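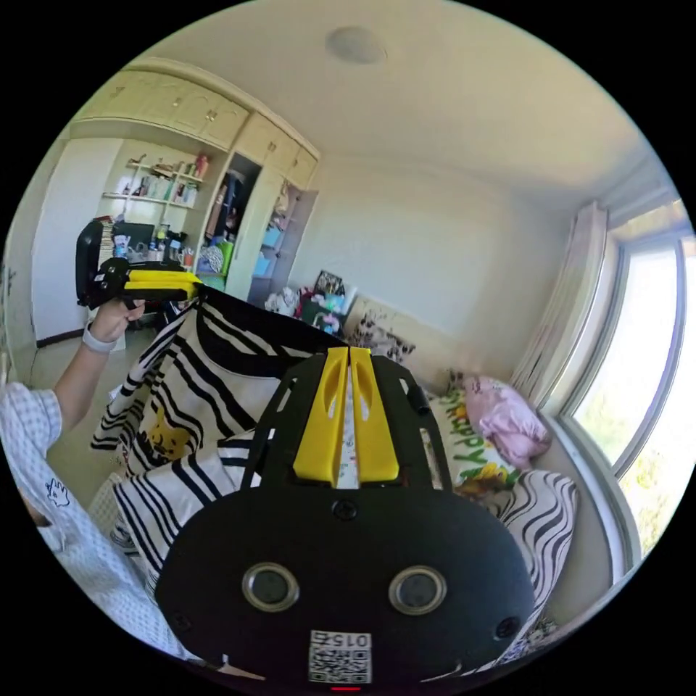
Striped cloth with the bear print, held out in the bedroom. Black section along the top.

Bedroom clear-out, the clothes

By Holger Holmgren
2018-12-16

We went through the bedroom storage over the winter break and most of what was in there turned out to be clothes. This page is the record of it, for the family and for anyone at the Pleritz swap who asked what we have. I have kept the notes short. If you want something from the list, write to me with the item name and I will set it aside for you.

There is only one picture on the page for now. The rest of the entries are text until I get to them.

Striped with bear (the picture at the top)
White with black stripes that run in waves and are not all the same width. The yellow bear is low on the left side when it is held up the way it is in the picture. We are keeping this one. It goes on the upper shelf with the other soft things and gets folded with the bear facing out.

Plain white T-shirts
All from Ekov, bought in June. Two have gone gray at the collar and are now in the rag bag. The others are fine and stay in the drawer.

Checked shirts
Short sleeves, light colors, good for summer. They are kept on hangers because they crease badly when folded. Anything with a missing button is in the mending pile.

Winter sweaters
These take up the most space. We fold them in thirds and stack them with the heavy ones at the bottom. The brown one has a moth hole under the arm and I would like to try fixing it before deciding.

Pajamas
Tops and bottoms were in separate places, so the first job was matching them. Sets are now rolled together. Odd bottoms are free to anyone who wants them.

Sheets and pillowcases
The flat sheets from Skurix are a bit too short for our bed and are on the swap list. They are in good shape. Each set is stored inside one of its own pillowcases.

Children's clothes
Sorted by size and then by season. The smallest sizes are promised to my sister. Anything with a print gets turned inside out before washing, and we dry it flat.

Belts and scarves
Hooks on the inside of the closet door. The hooks came from Sfakianakis, and the longer screws in the pack were the ones that held.

How we fold the printed ones
Hold the piece up by the top edge with the cloth stretched flat. Let the lower part hang and shake it once. Lay it face down, bring both sides to the middle, then fold up from the bottom. The print ends up on top and you can find it again in the stack.

What went where
Counting socks as pairs, 139 items went out of the house. Most of them went to the Pleritz swap, where the clothes table is at the back on the left. Worn-out cotton is in the rag bag in the garage. Coats have not been started. They are in the hall, and I will add them under their own heading when they are sorted.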